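Two-Arm Bowl Stacking Bench: Project Report
Ilse De Graaf, Teun Coppens, Hendrik De Bruijn
Supervisor: Els Verschueren

1. Purpose
The aim was to set up a two-arm bench in the Rullham shared workshop and have it stack bowls by color without a person touching the table. The control code was written by the group. The arms were on loan for the term, so no changes to the arms themselves were allowed.

2. Table and mounting
Both arms are mounted at the far side of the table and reach toward the operator. We first placed the bases 800 mm apart. At that distance the elbows came too close when both grippers worked near the middle, and the spacing was increased to 1136 mm. The brown covering was chosen for its matte surface. It does not lie fully flat. The creases were left in place after a check showed that they did not affect bowl detection.

3. Control
Each arm runs its own motion program. A third program, named Lellico, decides which arm may enter the middle zone. An arm that is refused waits with its gripper closed. The wait limit is 2000 ms, after which the task stops and must be restarted by hand. Dirk Maes suggested this limit during the May review, and we kept it.

4. Gripping
The bowls are picked up by the rim. Gripping from the outside was tried first and dropped, as the fingers did not open wide enough for the larger bowls. A rim grip leaves the bowl free to tilt – mostly when the arm speeds up sideways. Side moves were slowed down for this reason. Lowering speed was not changed.

5. Problems
Cable routing took more time than planned. The wrist cable needs a loop long enough for a full turn but short enough to clear the fingers. Teun Coppens rerouted it twice. Light-colored bowls were also harder to separate in the camera image when their rims overlapped, and the detection threshold had to be set again after the workshop lamps were replaced.

6. Remaining work
The stacking order is still fixed in the code and should be read from a settings file. The stop routine releases both grippers at once, which can drop a bowl. It should release one arm at a time, starting with the arm closer to the table surface.

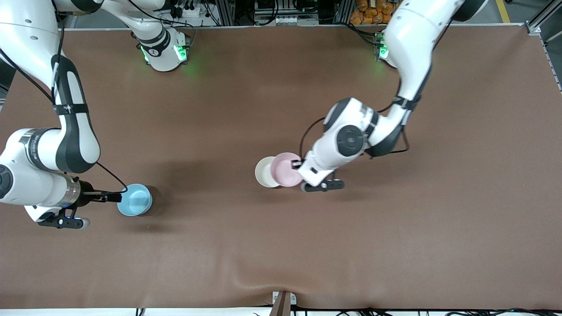
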